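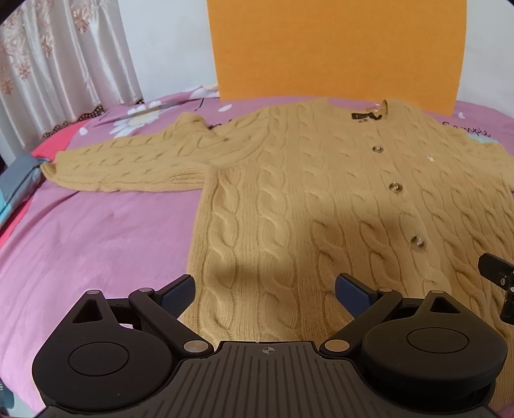 Folding a chunky cable cardigan: fold, roll or give up?

Clenlow Laundry & Wardrobe Board > Knitwear

Posted by mustardmitten, March 24, 2019

The cardigan is on the bed and I have run out of ideas. Mustard yellow, cables down the front and along the sleeves, buttons that look like cough drops. The plastic tag fastener is still standing up at the collar.

I fold it the way you fold a shirt, sleeves behind, bottom up, and get a brick. The brick takes up half a drawer. Hanging it is out. My last one hung for a winter and came off the hanger as a bathrobe. What do people do with these?

Reply by drawer_of_yu

Cut the tag fastener first. Small scissors, from the inside. Don't pull it, you'll take a loop of yarn with it and be back here in the mending section.

Then button it up. All of it. An unbuttoned cardigan folds like a road map.

Reply by fkhosravi

Disagree on the buttoning. On a thick knit the placket puckers when it's buttoned and folded, and you get a ripple down the front that stays till June. I leave mine open and overlap the fronts by hand.

One sleeve straight across the body, the other on top, fold once at the waist. Once! Everybody folds these in thirds and then complains about bricks.

Farhad

Reply by drawer_of_yu

I have buttoned every cardigan I own for 37 years and have yet to see this ripple.

Reply by mustardmitten

Tried Farhad's way. The sleeves wouldn't stay put, I started over, I lost my temper. Current status:
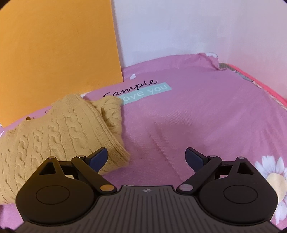 Cardigan, bunched. Left side of the bed, pink sheet.

Reply by cuiping_y

I see you've discovered the method I used all through college.

Rolling works if you have a deep drawer. Lay it face down, sleeves folded in, roll from the hem toward the collar and don't squeeze. Mine stands on end in a Prostus box next to the scarves. Takes me a minute on a good day.

Cuiping Yao

Reply by fkhosravi

Rolling stretches the back.

Reply by cuiping_y

It does if you roll it like a sleeping bag. Hence "don't squeeze."

Reply by lirkance_fan86

Vacuum bag. Flat as a pizza box.

Reply by drawer_of_yu

Please don't vacuum bag a cable knit. The cables are the whole reason you bought it.

Reply by lirkance_fan86

I bought mine because it was on sale.

Reply by mustardmitten

OK, results. Tag fastener is off, no casualties. Buttoned version: slightly smaller brick. Farhad's single fold: too wide for my drawer, would be fine on a shelf. I don't have a shelf. Rolled version fits if I evict two pairs of pajamas.

Reply by fkhosravi

Put up a shelf.

Reply by mustardmitten

For one cardigan?

Reply by drawer_of_yu

You'll buy another one. Gray next time, probably. Check the thread on cedar blocks before you do.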